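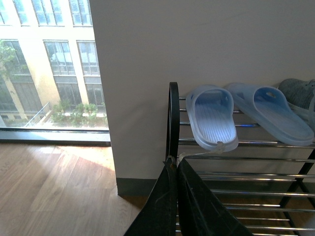 ## 4. Mounting and pairing the Dosteck window sensor

This section covers installation of the light and temperature sensor (part 1007) on fixed glazing, and pairing with the Vamton shade controller. Complete Section 3 first. The controller must be powered and its status light must be steady green.

### 4.1 Choosing a position

The sensor reads light through the glass and air temperature on the room side. Both readings depend on where it is placed.

- Mount the sensor on the inside face of the glass, at least 100 mm from any frame member.
- On floor-to-ceiling windows, use the upper third of the pane. Furniture, racks and plants placed near the glass later on will shade a lower position.
- Check the view outward. A pale building opposite reflects a large amount of light in the morning and can close the shades early. Correct this with the offset in 4.4.
- Trees outside change the reading with the season. Repeat the calibration in March and again after leaf fall.

**Caution:** Do not mount the sensor on glass with a metallic coating on the room side. The adhesive pad can lift the coating when removed.

### 4.2 Mounting

1. Clean the glass with the supplied alcohol wipe. Let it dry for two minutes.
2. Peel the clear liner from the adhesive pad. Leave the blue liner in place.
3. Press the pad onto the sensor base with the arrow pointing up.
4. Remove the blue liner and press the base against the glass for 30 seconds.
5. Wait one hour before fitting the sensor body - the pad does not reach full strength before then.
6. Slide the body down onto the base until it clicks.

**Note:** If the room is below 10 °C, warm the pad in your hand before step 4.

### 4.3 Pairing

1. Hold the button on the controller for five seconds. The status light flashes amber.
2. Pull the battery tab from the sensor. The sensor light flashes three times.
3. Wait for the controller light to return to steady green.
4. On the controller menu, open **Inputs** and confirm that the sensor is listed.

If the light turns red, move the controller closer, replace the tab, and start again from step 1. A controller can store up to eight sensors.

### 4.4 Setting the light threshold

The factory threshold is 3000 lux. To change it:

1. Open **Inputs > Light > Threshold**.
2. Enter a value in steps of 100.
3. Press **Save**. The new value applies at the next reading.

To correct for reflected light, open **Offset** and enter a negative value. Start at -200 and observe the shades between 8:00 and 11:00 a.m. Lower the offset again if they still close before direct sun reaches the glass.

**Caution:** An offset below -1500 disables glare protection on overcast days.

### 4.5 Revision notes

- Hold time in 4.2 step 4 raised from 15 to 30 seconds (E. Baird).
- Low-temperature note added after the Loltirholm installation (M. Frei).
- Menu names updated to match the current controller software.

Continue with Section 5, Shade travel limits.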